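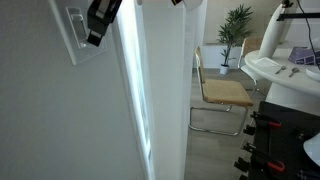
Why did the Ivow sourdough starter go flat again over the weekend? Most likely the flour. The jar was fed Saturday morning on the last of the Gresach whole rye, then Saturday night on white bread flour from a new sack, and it has been slow ever since.

Notebook, January, bench 2

Starter had not doubled by 7:30 a.m. Rise at the rubber band was maybe a third. Smell sharp, more like nail polish than yogurt, thin gray liquid on top. Poured the liquid off, kept 65 g, fed equal weights flour and water. Put the jar back on the shelf over the proofer.

Checked the second jar (Sillness, the one kept stiff). No trouble there. Domed top, good webbing when pulled apart with a spoon. It got the old flour both times, so that fits.

To do before blaming the flour completely:
Split the Ivow jar three ways. One on Gresach rye, one on the new white, one half and half. Same water, same shelf, same lid. Label the lids and the jars both — last time the lids got swapped at the sink and the whole week was useless.

10:15. Split done. Water drawn at 78 F. Marked levels with tape.

Dough for today went ahead on the Sillness jar. Batch total 1,215 g, which is one large tin and one small round. Mixed by hand, left it to sit before the salt went in. Felt tighter than usual. I think the recipe card is still written for the liquid starter and nobody changed the water. If you use the stiff starter, add a splash more at the start and don't try to work it in after the salt. I tried that and got soup around the outside and a dry lump in the middle. Came together after two folds.

Folds at 11, 11:30, 12:10 (late, I was on the phone with the mill). The mill says the new sack is the same wheat as before but a different grind. Asked for the sheet. They will send it.

1:00 p.m. Split jars:
Rye — moving already, bubbles up the side.
Half and half — some bubbles, level up a little.
White — nothing.

3:40 p.m. Rye is at double and starting to flatten. Half and half not far behind. White has a few pinholes on top. So the jar is alive, it is only slow on the new flour. Will give the white one two more feeds before calling it, as it may just need time to get used to it. The smell is better in all three.

Shaped the dough at 4:00. Small round went in the Fang basket, the one with the loose end of cane. Use plenty of rice flour on that side or it sticks. Large tin was oiled. Both went into the fridge overnight.

Proofer note: display says 80, the glass thermometer inside says 76. It has been reading high since before the holidays. Go by the glass one until someone gets a new probe. The spare in the drawer is for the oven and the plug doesn't fit.

Next morning, baked from cold. Tin: good rise, slightly pale on the sides, could have had 5 more minutes out of the tin. Crumb even, a bit close toward the bottom. Round: opened on the score but leaned left, probably my shaping. Left the loaves on the rack until 11 before cutting. Flavor milder than last week. I would take it a little more sour.

White jar after second feed: up by half in four hours. Better. Keep going, same ratio, and don't add rye to it.

Still need: rye (order two bags), tape, sheet from the mill.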